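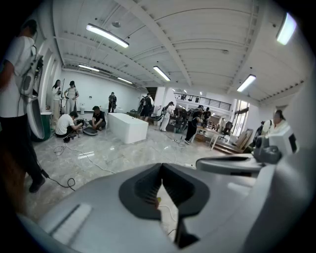
Collecting examples at Zendville: common questions

What counts as one example?
One task, done from start to finish with the hand-held grippers. Set both grippers down before you begin the next one.

How many do you need?
The kitchen and office set calls for 1072. We have 824 so far.

Do I have to use both hands?
Carry both grippers for every task, even if one hand only waits. Keep the marker cubes uncovered – sleeves are the usual problem.
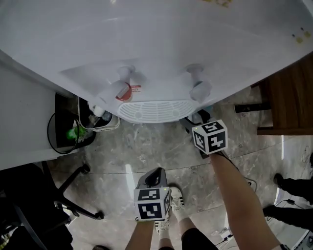
What happens if I make a mistake partway through?
Keep going if you can recover, and finish the task. If you drop a gripper, stop and mark the example as void on the tablet.

Can I do the same task twice in a row?
Yes, but move the objects first. Identical starts teach the model very little.

Who do I ask about shifts?
Liudmyla Kushnir handles sign-up for Zendville and Himanside.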